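Review: the Grerville Safe Bench pack for small robot arms

I've been putting off a proper set of rules for our robot room for far too long, so when Consolacion Macapagal at Schwaiger told me her team had switched to the Grerville pack, I ordered one the same afternoon. It costs £223 and you get an 81-page handbook, wipe-clean checklists, floor tape and a set of lock-out tags. I love it!

The handbook is the best bit. It starts with the floor and works up: where people may stand, how far the arm can reach with a tool fitted, what has to be put away before anyone switches to full speed.

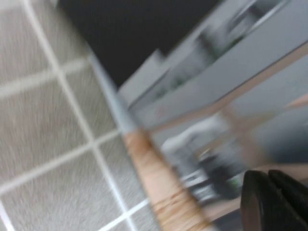 Speed gets a whole chapter, and it's a good one. You run every new program slowly first, with one person on the stop button and doing nothing else — no phone, no notes. We used to be a bit lax about that (I'm blushing as I type) and now it's simply how we work.

I also like the handover sheet, which asks for the tool fitted, the speed limit set and anything left unfinished. Filling it in takes 2 minutes. The older Widumeck pack wanted a full page of signatures for the same job, and ours ended up in a drawer.

The section on loose items is short but sharp. Paper, leaflets and cables stay out of the working area unless they're part of the task, and if they are, they go on the sheet by name. 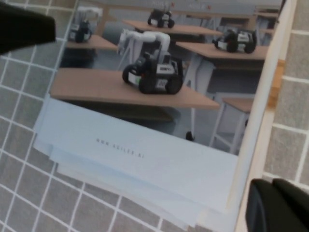
Does the pack replace a risk assessment?
You still have to do your own, for your own arm, tool and room. The handbook gives you a blank form and a worked one to follow, and it says plainly that buying the pack doesn't make you compliant with anything.

Grumbles? The floor tape lifts at the corners, so we've gone back to Ostaner tape, and the index is thin. I'd also like more on grippers — pinched fingers get a single paragraph, when the chapter on fencing runs on for ages.

We've used it since December and I'd buy it again tomorrow. Get the spiral-bound version if you can, as it stays open on the bench.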